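来写个串，讲讲我们最近在数据库迁移上摔的跟头。起因特别小：给一张大表加一列，再加个索引。结果把下单接口堵了好几分钟，我盯着监控手心冒汗。慢慢发，想到哪写到哪，后端的朋友可以对照一下自家的库。

先交代背景。我在 Gollholm 写后端，主库是 PostgreSQL，业务代码大部分是 Elixir，Ecto 管迁移，另有一小块老服务还在用 Python 直连同一个库（对，同一个库，先别骂）。出事的是订单那套系统，内部叫 Lodhi，最大的表就是订单明细，行数很可观，读写都很密。

那天的迁移文件一共没几行：加一个状态字段，加一个按状态和创建时间的联合索引。代码评审两个人点了通过，其中一个就是我。测试环境一眨眼跑完，测试库里那张表只有 752 行，能不快吗。

上线之后大概喝口水的功夫，告警群开始刷屏。连接池打满，请求排队，前端一片转圈。我第一反应是“谁又跑了大查询”，翻 pg_stat_activity，一长串会话全在等锁，顺着 pg_blocking_pids 往上找，最上面挂着的就是我们自己的 CREATE INDEX。

普通的 CREATE INDEX 会在表上拿 SHARE 锁，读没事，写全部挡在外面。小表无感，大表建多久就挡多久。这个知识点我背过、面试别人也问过，真到自己评审的时候眼睛一滑就过去了，丢人。

更要命的是加字段和建索引写在了同一个迁移里。Ecto 默认把一个迁移包在一个事务里跑，ALTER TABLE 拿的是 ACCESS EXCLUSIVE，最重的那种，连 SELECT 都要等。它本身一瞬间就做完了，可是锁要到事务提交才放。后面的索引在那儿慢慢建，前面那把大锁就一直攥着。读写一起死，漂漂亮亮。

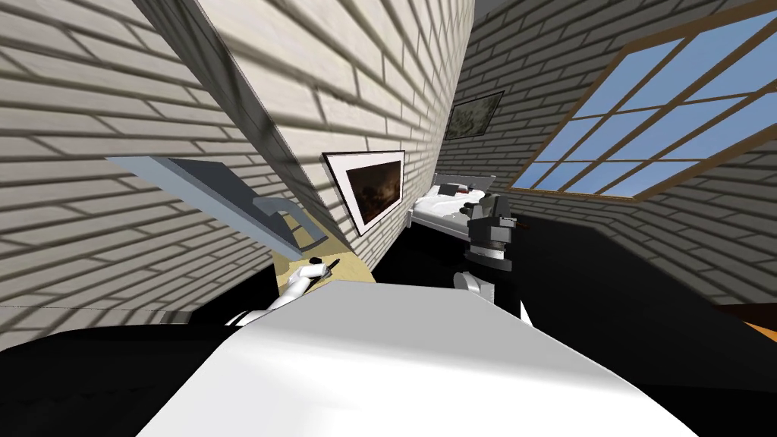 所以第一条规矩：加字段归加字段，建索引归建索引，拆成两个迁移文件。看着啰嗦，文件列表也变长了，随它去吧，文件又不收钱。

第二条，大表建索引一律 CONCURRENTLY。Ecto 里写法是 create index 的时候带上 concurrently: true，同时在模块顶上加 @disable_ddl_transaction true 和 @disable_migration_lock true。少了前一个会直接报错，PostgreSQL 不让你在事务块里并发建索引，这个好发现。后一个很多人会忘，迁移锁那一侧默认也会开事务，一样会撞上。

如果你不想关掉迁移锁（多个节点同时启动、一起抢着跑迁移的那种部署，关了确实心里发毛），可以在 Repo 配置里把 migration_lock 换成 :pg_advisory_lock，用咨询锁来保证同一时刻只有一个节点在跑。我们后来用的就是这个，舒服很多。

并发建索引也有脾气。它要扫两遍表，还得等那些老事务结束，所以总时长比普通的长。中途失败的话会留下一个 INVALID 的索引：查询用不上它，写入却照样要维护它，纯纯白干活。

我们就中过一次！迁移失败，同事直接重跑，提示索引已存在。然后有人灵机一动加了 IF NOT EXISTS，跑过了，大家都很开心。开心了好几天，才发现查询计划压根没走这个索引。IF NOT EXISTS 只认名字，不管那个索引是好是坏。

查残废索引很简单，去 pg_index 里看 indisvalid 为 false 的记录，关联 pg_class 拿名字。查到了就 DROP INDEX CONCURRENTLY，然后老老实实重建。我把这条查询塞进了每次发布后的检查脚本，跑一下也就眨眼的事。

再说加字段。很多老文章讲“加带默认值的列会重写整张表”，那是 PostgreSQL 11 之前的事了。11 开始，默认值如果是常量，或者像 now() 这种执行时能先算出一个固定值的，只改元数据，很快。但默认值要是每行都得算，比如 gen_random_uuid()，还是会重写全表。别看见“新版本很快”几个字就放心闭眼。

那每行要不同值怎么办？分三步：先加一个可空的列，不带默认值；再设默认值，这样新插入的行就有了；最后分批回填老数据。步骤是多，可每一步都轻，哪一步出岔子都能停下来喝口茶再说。

加 NOT NULL 也有讲究。直接 SET NOT NULL 会拿着重锁扫全表。绕一下：先加一个 CHECK (列 IS NOT NULL) NOT VALID 的约束，加的时候不扫老数据；再单独 VALIDATE CONSTRAINT，这一步会扫表，但锁轻得多，读写都不耽误。PostgreSQL 12 以后，验证过的约束在那儿摆着，SET NOT NULL 就能跳过扫描，做完再把约束删掉。外键也是同样的思路，先 NOT VALID 再验证，注意分开在两个事务里。

下面这条我觉得最值钱：lock_timeout。哪怕你的 ALTER TABLE 只要几毫秒，它也得先排队拿锁。前面有个跑了半天的报表查询没结束，它就等着；它一等，后面所有新来的请求都排在它后头，包括最普通的 SELECT。就像窄楼道里卡了张沙发，搬沙发的人没动，后面整栋楼的人都出不去。

我们现在规定，凡是要拿重锁的迁移，先 SET LOCAL lock_timeout = '3s'。等够 3 秒拿不到就失败退出，队伍散开，歇一会儿再试。失败几次没什么丢脸的，比把全站堵住强太多了。顺便提醒，SET LOCAL 只在当前事务里有效，你要是关了 DDL 事务又写 SET LOCAL，那就等于没写，我写过……

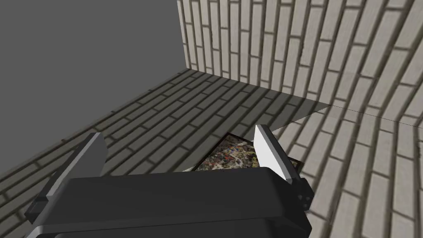
接着讲回填。一条 UPDATE 把整张表刷一遍，谁写谁知道：事务巨长，行锁一大片，WAL 猛涨，从库延迟跟着起飞，autovacuum 还清不掉死元组。我们老老实实分批，每批 200 行起步，按主键往前推，批与批之间睡 50 毫秒。

有人嫌 200 太小。确实偏保守，后来白天就用这个数，夜里流量低再往上调。关键是按主键游标走，记住上一批最后那个 id，下一批从它后面开始。千万别用 OFFSET，越往后翻越慢，翻到最后慢得怀疑人生，回填过程中数据一变还可能漏行。

还有，回填别写在迁移文件里。迁移是跟着部署走的，回填一跑几小时，部署就卡在那儿几小时，健康检查再一超时，容器重启，好嘛，从头再来。我们把它放进 Oban 的任务里，进度写到一张小表，断了接着跑，也能随时暂停。

写回填逻辑还有个坑：别引用业务代码里的 schema 模块。今天字段叫这个名，半年后有人改了模块，新人拉代码从零跑一遍，直接编译不过或者读错字段。用 Ecto 的无 schema 查询，写 from "表名"，要什么字段就 select 什么字段，跟业务模块不沾边。

删字段也别猛。Ecto 查询会把 schema 里声明的字段一个个列出来，你先删了列，还没更新的老节点立马开始报错。顺序是：先从代码里去掉字段，全部节点发完，下一个版本再删列。我们那个 Python 老服务更绝，里面有 SELECT * 再按位置取值的代码，删一列后面全错位。找出来的时候办公室安静了好一会儿。

改列名就更别提了，我现在的态度是能不改就不改。真要改，加新列、双写、回填、切读、停写老列、删老列，一套下来跨好几个版本。有这功夫，在 schema 里用 source: 选项做个映射，代码里叫新名字，库里还是老名字，谁也不疼。

工具方面，我们把内部的迁移检查脚本叫 Suswood，接在 CI 里。逻辑很土，就是扫迁移文件：建索引没带 concurrently 的报红，一个文件里混着 alter 和 create index 的报红，删列的要求打标签说明代码是哪个版本去掉的。误报有一点，新建的空表上建索引它也叫唤，加个注释放行就行。

第一周大家都烦它，我也烦。后来它拦下了一个跟上次事故几乎一模一样的迁移，从那以后抱怨声小了很多（没有消失，小了很多）。

测试数据也补了课。另一个项目 Adside 那边早就有一套脱敏后的大库，我们厚着脸皮把流程抄了过来，迁移上线前先在上面跑，同时用 pgbench 打点读写流量。光跑迁移不加流量是看不出锁问题的，这点特别想强调！没人跟你抢锁，什么迁移都显得人畜无害。

评论区有人问 MySQL 行不行，我不太敢乱讲，在线 DDL 那套机制跟这边不一样，照搬会出事。还有人问要不要直接上现成的静态检查工具，可以啊，Elixir 这边有 excellent_migrations，很多规则都有了，我们自己写纯粹是想加几条跟 Lodhi 绑死的怪规则。

最后贴一下我现在评审迁移时的顺序，直接抄走：先看表有多大，再看拿什么锁，再看有没有 lock_timeout，然后看新老代码同时在线会不会炸，再看失败了怎么收拾。五项里有一项说不清楚，就先别点通过。

分区表上建索引又是另一摊子事，父表不支持 CONCURRENTLY，得先用 ON ONLY 在父表上建，再到每个分区上并发建，最后逐个 ATTACH。我们八月要动这一块，等做完了再开一串讲。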